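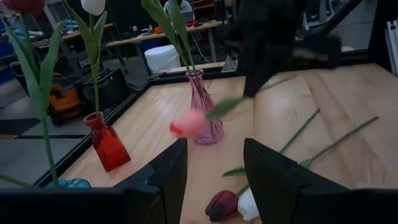
Wrist view, tulip task, two arms. Two stems still on the table, pink one in the air below the other arm.

Karby two-arm kit: tulip set, README

Last edit 2 October 2022. Replaces the August notes, delete those if you still have them, the folder names changed.

What it is

Sample recordings and task files for the Karby two-arm tabletop kit, flower sorting task. Tulips go from table to vase. Comes with the kit or as a separate download if you're still deciding wether to buy. Karby is the kit (arms, grippers, wrist cameras, table with the rim). Prostanska is the recording software. Geagea is the playback and labeling tool. You need Prostanska to record new stuff, you don't need it to look at this.

What's in it

2,000 episodes. One episode = one tulip picked up off the table and put in a vase, or a failed try at it. Failed ones are kept and marked. Please don't throw them out before training, we did that on the first pass and the policy got very bad at recovering from a missed grasp.

Each episode folder has:

- video from each wrist camera
- joint positions and gripper opening, both arms
- task text, short, plain English ("put the white tulip in the red vase")
- result flag: ok / fail / stopped
- notes file, often empty

Length varies a lot. Anything over 60 seconds got stopped by the operator and has the stopped flag. Those are mostly stems lying too close together.

Setup

Table goes flat against the rim, arms bolted before you power anything. Cameras plug into the hub, not the controller. The controller port looks the same and will sort of work, then drop frames. Use the hub.

Run the calibration in Prostanska with the table clear. Vases after. If you move a vase during a session start a new session, the task text refers to vase color but the session file also stores rough vase positions and they won't match anymore.

Vases are glass in our recordings. Plastic is fine to start with and probably smarter. Gripper force default is 3, go down to 2 for stems. Leave it at 3 and the stem bends at the fingertips and the bloom swings away from where you want it.

Using Geagea

Open the top folder, not a single episode. Wait for the index. It looks frozen the first time, it isn't. Filter by result flag on the left. Labels save when you switch episodes and NOT when you close the window, known bug, on the list.

Wrist views and joint data are lined up by timestamp. If the video runs ahead of the arm on playback turn off "smooth" in settings.

Things to know before you train on it

Background is a normal working shop. Benches, tools, a laptop, sometimes a person at a bench behind the table. Lighting changes over the day. We left all that in. If you need a plain backdrop this is the wrong set.

Blur. The arms move fast between pick and place and the wrist cameras are small. Expect blurred flowers and a blurred second arm in a good part of the frames. Raising the shutter speed helps but you need more light than we had.

Cropping. A wrist camera often loses the tops of the tall tulips and part of the near vase behind its own fingers. Don't rely on one view for "is the stem in". Use both.

Leaves. Stems with leaves grab differently. The leaf catches on the vase neck, worse on narrow necks. Not labeled separately, sorry, maybe next version.

Color words in the task text were typed by operators and aren't consistent. "Dark red", "maroon" and "red" can all be the same tulip. There's a mapping file, colors.txt, use it or don't.

Not included

No overhead camera. No depth. No force readings from the fingers, the current gripper doesn't have them. No trained model in the download, the demo policy ships on the kit's own controller.

Support

Kit orders and repairs go through Girncombe, same as before. They don't handle questions on the data. For those use the issues page and put the episode number in the title please. "It doesn't load" with no number goes to the bottom of the pile.

Spare finger pads: order with the kit, they wear. Ours lasted roughly one month of daily use with glass, less if you drag them on the table.

License

Free for research and teaching. Selling something trained on it, ask first. Don't post the raw video with faces in it, there's a blur script in tools/ for that, run it before sharing. It misses people side-on so check the output by eye.

Known problems

- some episodes have left and right wrist video swaped, list in swapped.txt
- notes files with odd line endings if recorded on the older laptop
- result flag missing on a few, treat as fail
- Geagea crashes on folder names with a space
- calibration has to be redone after moving the table, even a little

To do

Leaf labels. Fix the save bug. Consistent color words. A smaller download for people who only want to look.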